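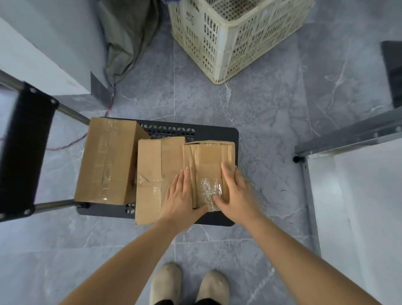

4.2 Household expectations and regional trade exposure

The second part of the survey asked respondents in Ilcombe and Brivalero to judge the state of their local economy, the national economy, and their own household finances over the past 12 months. Answers were given on a five-point scale and recoded so that higher values mean a more favorable view. The final sample contains 523 households. Those with no answer on any of the three items were dropped before weighting.

Views of the local economy were more favorable than views of the national economy in both towns. The gap is larger in Brivalero, where a greater share of workers is employed in warehousing, freight handling, and parcel distribution. Zanetti and Pellegrini report a similar pattern for inland towns with a high share of logistics jobs and attribute it to steady hiring during periods when manufacturing was shrinking. Our data do not allow a direct test of that explanation, as the questionnaire recorded sector but not length of employment.

Figure 3. Manual handling of small cartons on a platform cart.

To separate the effect of sector from that of income, we estimated an ordered logit model with household income, age of the main earner, housing tenure, and a dummy for logistics employment. The logistics coefficient stays positive when income is added, but it loses about a third of its size. Adding tenure changes little. Standard errors are clustered by postal district - the smallest unit for which weights were available.

Two limits should be noted. First, the response rate was uneven. Renters in Ilcombe were harder to reach than owners, and the weights correct for this only in part. Second, the item on the national economy came directly after a question on fuel prices, which may have pulled answers down. Ledesma and Yimer found an order effect of this kind in an earlier panel, with the largest shift among respondents who drive to work. A split-ballot version of the questionnaire was used for 86 households in October, and the difference between the two orders was small and not significant at the usual levels.

Results for household finances are less clear. The two towns do not differ once income is held constant, and the logistics dummy is close to zero. Respondents seem to judge their own position and that of the town by separate standards, a point taken up in Section 5.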